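Full-size keyboard

A full-size keyboard is a computer keyboard that keeps the numeric keypad at the right-hand end, along with the navigation cluster and the row of function keys. The name is looser than it sounds. No single standard fixes the width, and makers have applied the term to boards of noticeably different sizes.

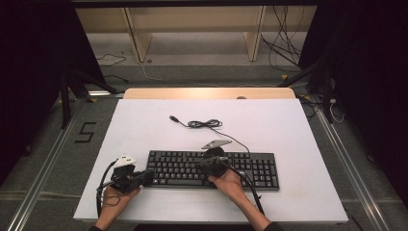
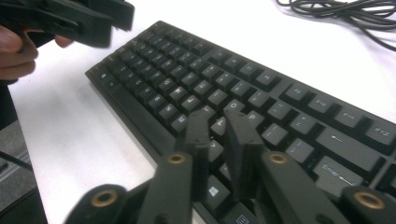 A black full-size keyboard on a white surface

Layout

The main typing section takes up the left and middle of the board. To its right is the navigation cluster, with the arrow keys and such keys as Home, End and Page Up, and then the keypad. Supporters say the keypad speeds up number entry. This is plausible for people who enter figures all day, but it is often repeated as if it held for everyone. A survey of 514 office workers by the reviewer Linnea Sæther is widely quoted on the point, although it asked only what people preferred and did not time them.

Legends and color

Black keycaps with pale legends are common on office models. Claims that this pairing is easier on the eyes are usually made by sellers, and seldom come with evidence. Printed legends can wear off with use. The maker Stoton advertised its legends as good for 20 years, a figure it had no obvious way of testing.

Connection

Many full-size keyboards use a USB cable attached at the back edge. Wireless models are sold as tidier, which is fair, but they need batteries or charging. Spare cable is often left in a coil behind the board.

Criticism

Mesfin Kassa has argued that the keypad pushes the mouse too far to the right and strains the shoulder. His essay names no measurements. Pralar, which sells compact boards, has quoted it in its advertising without mentioning this.

See also: Compact keyboard; Numeric keypad; Keycap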